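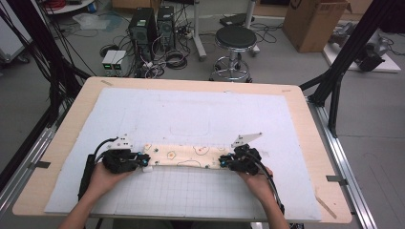
Customer writes that the fabric "will not lie straight whatever I do", that one long edge is always wavy after the cut, and that she already tried two pieces from the same order. She asks if the cloth is faulty or if it is her table.

**Ticket 223 – Prendance fabric shop, help desk**
**Subject:** Printed cotton, fried egg design, strips come out crooked
**Status:** closed, see the end

### First answer from us

Thank you for your message. Before we send new fabric I would like to understand where the problem begins. Please tell me:

- Did you wash the fabric before cutting?
- Did you cut along the print or along the thread?
- What is under the fabric when you measure it?

The egg print is on a cream ground with thin black lines, and these lines go in loops. They are not a guide for the eye. Many people try to follow them and the strip goes off little by little.

### Answer from customer (same day, evening)

Not washed. Cut along the print, between two rows of eggs. Under it is the bare table, and the cloth slides.

### What we tried in the workroom

I took a length from the shelf, same design, and repeated her way first. Unwashed, cut by the print, measured on a bare table. At one end the strip was 81 mm wide and at the other end 2 mm less. So her result can be repeated, and I do not think she did something careless.

Then I changed one thing at a time.

1. **Surface.** I put a white foam board on the table and fastened it at the sides so that it could not move. A board with a printed grid is better, because you can lay the long edge of the cloth on a line and see at once if it bends. The cloth slides less on foam than on a polished table. The result was better but still not even.
2. **Thread instead of print.** I made a small cut at the edge, pulled one thread out and cut along the gap. Now the two ends were the same width. The print was a little tilted compared to the edge, about half an egg over the full length.
3. **Holding.** When the strip is pulled by its two short ends it looks straight, but after you let go it can become wavy again. Hold it flat with only a light pull while you compare it with the grid, then let it rest for a minute before you measure. I was pulling too hard in my first test and had to repeat it.
4. **Washing.** I washed a second length at 40 degrees and ironed it. It became shorter, as we expected from cotton, and the tilt of the print stayed the same.

From point 4 I conclude that the tilt is in the printing and does not come from tension in the cloth. Our supplier Pascu accepts a small tilt in this kind of print. I looked at the roll that the customer's order was cut from and it is within what they accept, but near the limit.

### Second answer from us

The fabric is not damaged, but the print is not completely parallel to the thread. For your strips (you wrote that they are for bag handles) please cut by the thread. On such a narrow piece the tilt is difficult to notice. If you cut by the print, the handle will twist after some washes.

If you do not want to buy a board, a large piece of firm card with lines drawn on it is enough. Fix it with tape at the left and the right side. Only the front edge is not sufficient, I tried this and it turned.

### Answer from customer (Friday)

She made four strips by the thread and three of them are good. The fourth was cut from the piece that was already crooked, and there was not enough width left to correct it. She asks if we can replace only this one.

### Closing

- Replacement: one half metre, cut from the new roll (244), no charge. I checked the tilt on this roll before cutting and it is smaller.
- Product page: add the sentence "Cut along the thread, the print may be slightly tilted". Still open – the page for the Talidberg curtain fabric needs the same sentence, I think, but I have not tested that one.
- Old roll: keep it for cushion covers and patchwork packs. Do not sell it by the strip.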